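Workshop notebook, Saturday, the tower with the open socket

Started at the bench before the others came. I wanted to finish the inside of this tower today, or at least to know what is inside and what is missing, and to write it in one place. Until now our notes on it were on three pieces of paper, and one of them was in Jean's coat.

For those who did not follow: this is the tower from the Brastance lot, number 521 on our list. It came without papers. The request from Blair McIver is only that it should start, accept more memory, and go to the reading room in March. He does not need it fast. He needs it quiet, and I cannot promise quiet before I have heard it.

Before touching anything I wrote down how I found it. I do this every time now, after the Jolberg machine, where I put the memory back in a different order and then spent an evening looking for a fault which I had made myself.
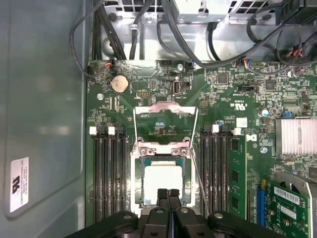 Bence Rácz
Bench work and repairs, Dudden workshop

State of the board, socket side. The load plate is up and the processor is in its place. Only one memory module is fitted, a green one, in the outermost slot of the right bank. The left bank has nothing in it. The white latches are at the top ends of the slots, two in each bank, and the others beside them are black. I think the white ones mark the slots to fill first, as I have seen on other boards, but I did not find a manual for this board yet and I don't want to write it as a fact. Beathag, if you have the service book from the older machines, please look if the order is given there.

The coin cell is in the upper left area of the board when you look with the banks standing to left and right of the socket. I will replace it in any case. A new cell costs almost nothing, and a clock which goes back to the beginning at each start makes people think the whole computer is broken.

I looked long at the socket with the lamp. What I wish to do is to take out the processor, look at the contacts under it with the magnifier, and put it back. I did not do this today. My hands were not so steady after carrying the boxes up, and Impi is much better at it than me. So the rule for the moment is: please do not close the lever, please do not lift the processor, and please do not put anything on top of the open case. If you must leave the bench, lay the clean antistatic bag over the socket loosely. It does not need tape.

About memory. We have a small box of modules from Holzer, all tested by Jean in the other machine. She wrote a pencil mark on the label of the good ones. I would like to begin with only the module which is already there, start the machine, and then add one more and start again, and so on. It takes longer than filling everything, I know. But when something does not work we will know which step it was. Jean said over the telephone that she would fill one whole bank and go for tea. We can discuss this.

10.40. Impi arrived, coffee, and a talk about which screwdriver I have lost. (The small cross one with the worn handle. If you see it, it lives in the left drawer.)

After that we went over the rest of the case, with the tower on its side and the panel off.

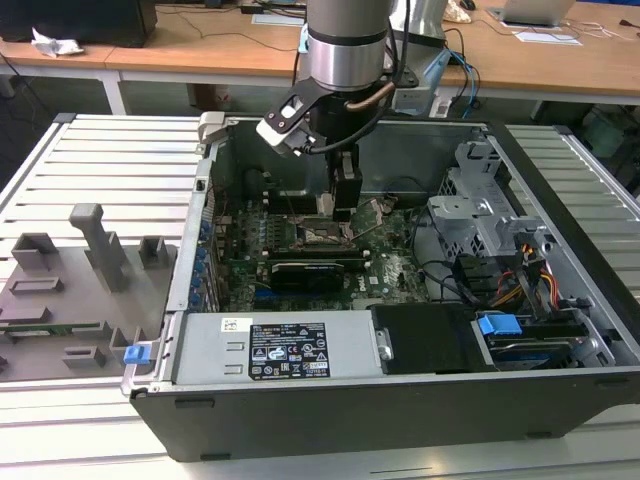
The tower on its side, power supply at the front, drive cage at the right.

Notes to this part, in the order we spoke of them:

Graphics card. A black one, sitting below the socket area. For the reading room we don't need anything special. Impi wants to keep it in, and I agree until the first start. If it makes noise we will try something simpler from the shelf.

Power supply. It is the silver one with the black specification label. I will copy the values from the label to the list by hand, together with the number from the barcode sticker if it can be read with the glass. We should put it on the tester before we connect it to the board. The tester is in the cupboard at Jolberg, so somebody has to bring it, perhaps Beathag on her way.

Drive. There is a hard drive under the blue release tab, near the corner. We must not start from it. First it comes out, it is wiped on the separate bench, and then it is checked. Impi will write the result on paper tape on the drive itself. Please don't use the yellow stickers, the glue goes soft when the drive is warm and then you have it on your fingers for the whole day.

Cables. The red, yellow and black wires run down through the drive cage, and there are black cables going over the board toward the bay. I would like to tie these a little, so they are away from the fans. Not tight. Last time I pulled the ties too strong and Blair had to cut them again to change one drive.

The board has the Dell name on it, so I will search for the service pages under this name and try to match the arrangement of the slots. If I find the right page, I will print only the part for the memory and put it in the plastic folder. The full manual of the last one was 50 pages and no one has opened it, me included.

Dust. Impi says we should clean before the first start, and I say the same, only I want to do it with the soft brush and not with the compressed air, while the socket is open. When the plate is down and locked, air is fine, in the yard, holding the fan blades with a finger.

Still to do:
Contacts under the processor, with magnifier (Impi)
New coin cell (me, there are 7 in the tin)
Tester from Jolberg (Beathag?)
Copy the label of the power supply to the list
Drive out, wipe, check
Find the slot order
First start with one module only

Question to all: do we write the memory size on the outside of the case, as before? The people in the reading room asked once what the number means, and Blair had to explain it to each of them. I would prefer to write it inside the side panel, in pencil.

12.15. Stopped for today. The side panel and its screws are in the flat tray under the bench, with a paper saying 521. Impi takes the magnifier home to clean the lens and brings it back with the good lamp.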